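讲者备注:餐厅评论写作与午市套餐的评价方法
主讲:涂雅雯(Ya-wen Tu)
场次:一月研习课程,上午十时三十分
本备注供讲者及同步传译人员使用,投影片另附。

一、开场

各位同仁、各位学员,早安。首先感谢课程统筹周爱玲(Oi-ling Chow)女士的安排,也感谢柯欣怡(Hsin-yi Ko)女士协助校订讲义中的菜名译法。

本场讨论的范围限于午市套餐。晚市的品尝菜单另有专场,由科斯蒂·道伯(Kirsty Dawber)主讲,学员如对酒水搭配有疑问,请留待该场提出。

(讲者提示:等候后排就座。传译设备确认完毕后再进入第二张投影片。)

二、为何单独讨论午市

长期以来,餐厅评论以晚市为主要对象。评论者预订晚间席位,主厨亦将主要心力投入晚间菜单,午市常被视为附属。本中心去年整理学员与特约撰稿人提交的评论,共236篇,其中以午市为主题者仅11篇。读者来函的情况却相反,多数来函询问的是平日中午可以负担的去处。

午市对厨房的要求与晚市不同。客人停留时间短,点餐集中,出菜节奏紧,食材成本受定价限制。一家餐厅能否在这些条件下维持水准,足以反映其厨房的组织能力。评论者若以晚市的尺度衡量午市,容易得出失当的结论。例如批评午市主菜摆盘简单,对多数餐厅并不公允;批评汤品上桌时已经不热,则完全合理。

三、案例一:图拉诺(Tulano)

图拉诺为一家供应地中海菜式的中型餐厅,午市提供两道式套餐,前菜、主菜各有三种选择,甜点另计。

本人两度到访。首次所点前菜为烤茴香配血橙与腌渍橄榄,茴香切面焦化均匀,内层仍保有脆度,血橙的酸味恰能平衡油脂。主菜为慢炖羊肩,佐鹰嘴豆与薄荷酸奶。羊肩软烂,但酱汁收得过浓,盐分偏高,食至后段略感疲乏。

第二次到访,同一道羊肩的酱汁明显清爽,盐度适中。此一差异在评论中应如何处理,历届学员意见不一。本中心的立场是:两次经验均应写明,不作平均。读者有权知道同一道菜在不同日子会有差别,撰稿人不宜以“整体稳定”一语带过。

(讲者提示:此处可请一至两位学员发言,时间控制在五分钟以内。)

服务方面,图拉诺的侍应能够清楚说明每道菜的过敏原,无须返回厨房查询。这一点请各位在评论中给予篇幅。午市客人多为上班人士,没有时间反复确认。

面包亦值得一提。图拉诺随餐附送的酸种面包为自家烘焙,外皮厚实,酸度温和,所配奶油拌入少许柠檬皮。评论初稿常将面包略去不写,本人建议至少保留一句。

四、案例二:克洛尔贝里(Clolberg)

克洛尔贝里以北方风味的冷盘与开面三明治为主,午市不接受预订。

到访当日所点为腌鲱鱼三明治,底层为深色黑麦面包,上铺水煮蛋、莳萝与切成细丝的红洋葱。鲱鱼腌制时间得宜,肉质紧实,甜酸之间没有偏向。面包切得略厚,以刀叉食用尚可,徒手则难以成形。另点一份甜菜根汤,颜色浓郁,以少量辣根提味,辛香至最后才浮现,处理甚为细致。

甜点为小豆蔻布丁,质地偏硬,推测凝固剂用量稍多。此类推测在评论中应当标明为推测。撰稿人未进入厨房,便不应以肯定语气陈述厨房内部的做法。纳耶莉·奥斯皮纳(Nayeli Ospina)女士在上期讲义中对此有详细说明,请参阅其中“所尝与所知”一节。

克洛尔贝里的座位间距狭窄,邻桌谈话清晰可闻。中午十二时半前后候位者较多,建议评论中注明较合适的到访时段。

五、案例三:阿塔纳索夫(Atanasov)

本案例与前两者性质不同。阿塔纳索夫为家庭经营的小馆,菜单每日手写,午市只供应当日炖菜、沙拉与一款酥皮派。

当日炖菜为白豆与烟熏红椒,豆粒完整,汤底醇厚,仅以香薄荷调味。酥皮派内馅为白乳酪与菠菜,层次分明,底部略显油润。整份午餐价格低廉,份量充足。

评论小馆时,措辞尤须谨慎。一篇严苛的文章对连锁餐厅影响有限,对家庭小馆则可能造成长期损害。这并不表示应当隐去缺点。派底油润一事仍可写入,但应与其整体水准一并呈现,使读者能够自行判断。

阿塔纳索夫的菜单每日更换,评论中亦应写明所尝菜色未必仍有供应。

六、评论的基本写法

以下各项供学员课后练习使用。

关于菜名:首次出现时应列出餐厅菜单上的完整名称,其后可用简称。译名以讲义附表为准。

关于口味描述:请避免“惊艳”“绝妙”等泛用词语,改以具体的味道、质地与温度说明。“外皮酥脆,内里尚有汁水”所传达的内容,多于任何赞叹。

关于价格:应注明是否包含服务费与茶水。午市读者对价格尤为敏感,遗漏此项将直接影响文章的实用性。

关于到访次数:本中心要求正式刊出的评论至少到访2次。如因故只到访一次,须在文末说明。

关于受邀用餐:凡由餐厅招待者,一律不得以评论名义刊登。
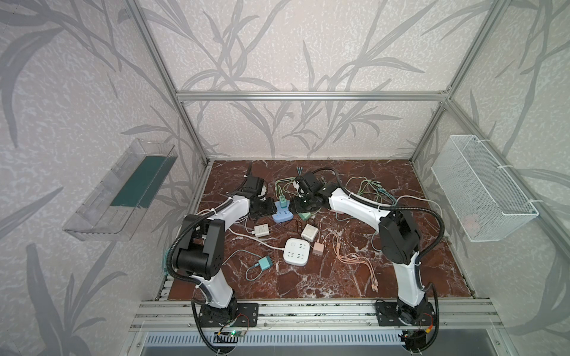 图一 双机械臂与工作台面

七、课堂练习

请学员翻至讲义练习页。练习材料为伊卢斯卡(Illusska)的午市菜单,内容包括烟熏鳟鱼沙拉、蘑菇大麦饭及苹果蛋糕。各位须根据所附的试食笔记,撰写一则简短评论,以三百字为限。

试食笔记刻意保留了若干互相矛盾之处。例如笔记前段称大麦饭“口感分明”,后段又称“略糊”。撰写时请勿擅自择一,应回到笔记所记的用餐先后,判断是否因放置时间不同所致;如无法判断,则照实写出。

烟熏鳟鱼沙拉一项,笔记未记录酱汁名称。学员不得自行补上,可写作“浅色酱汁”,或在交稿时向编辑提出查询。

写作时间为二十分钟。完成后两人一组交换阅读,重点检查以下问题:文中是否有未曾品尝而作出判断的段落;形容词是否有具体依据;读者读毕能否决定是否前往。

(讲者提示:巡视时留意学员是否直接抄录笔记原句。往期练习中,约三成学员有此情形,应个别提醒,不必公开点名。)

八、预备答问

学员如问及是否应在评论中使用星级或分数,答覆如下:本中心刊物不设评分。分数便于检索,却容易使读者略过正文,各家媒体做法不同,学员日后供稿时应依从该刊物的规定。

学员如问及能否在用餐时拍摄菜肴,答覆如下:可以,惟不得使用闪光灯,不得移动邻桌物品,亦不应因拍摄而延误进食。热食应趁热品尝,拍摄后方才入口者,其温度不宜作为批评依据。

学员如问及餐厅要求更正时应如何处理,答覆如下:事实错误应即时更正并注明;口味判断不在更正之列。所有往来信件均须转交编辑部存档。

作业于课程结束后一周内以电邮交予周爱玲女士,档名请注明学员姓名与餐厅名称。下一节于下午二时开始,地点不变。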